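Foletik Stelley

The Foletik Stelley is a two-finger gripper kit for small robot arms, sold by Foletik since December. It comes with a wrist camera, mounting plate, cable set and a license for the teaching software. Aimed at labs and small workshops that want pick-and-place work going without building there own hand. Often just called "the Stelley".

History

Designed by Glenys Lockwood, who had earlier worked on packing machines. First version was a bare gripper, no camera, sold only to a few customers in Carkamgate. Kit version followed. Tharun Thampi wrote the teaching software, originally a seperate product under the name Srithong; the name survives in some menus and in the log files.

Contents

Standard box: gripper, camera, plate, cables, spare finger pads, hex keys, printed quick start. No arm included. No power supply either, a common complaint from buyers. The gripper runs off the tool connector on most supported arms, otherwise a bench supply is needed. The fingers can be swapped. Narrow ones for edges and straps, wide ones for boxes.

Operation

The user guides the arm by hand or with a leader arm and the camera records from the wrist. Software stores each run as an episode. License covers 4000 episodes per seat, after that older ones have to be exported or deleted. Up to 3 cameras can be recorded together, one on the wrist and the rest fixed. Playback is on a normal desktop computer. Sync between cameras was poor in early releases, fixed in version 2.

Calibration is done once after mounting and again whenever the fingers are changed. Skipping it gives a grip that closes off center.

Typical tasks

Tidying and sorting household goods is the most common use. Footwear is a popular test, soft straps and stiff soles in one object, and a shelf or rack adds the problem of getting in underneath without hitting a leg. Other users report folding towels, loading trays, sorting cutlery. Glass and anything glossy remains difficult.

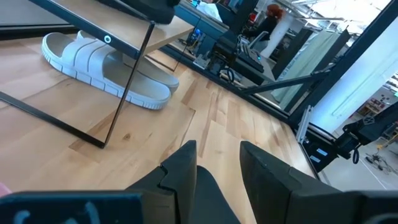 Wrist view of a rack task, gripper open, light slide sandals under the shelf.

Reception

Mostly good on the gripper, mixed on the software. Reviewers liked the quick mounting and the low weight. Less liked: the manual, 148 pages with no index, and the export tool, which handles one episode at a time. Spare pads are sold only in full sets.

See also

Parallel gripper
Teaching by demonstration
Srithong (software)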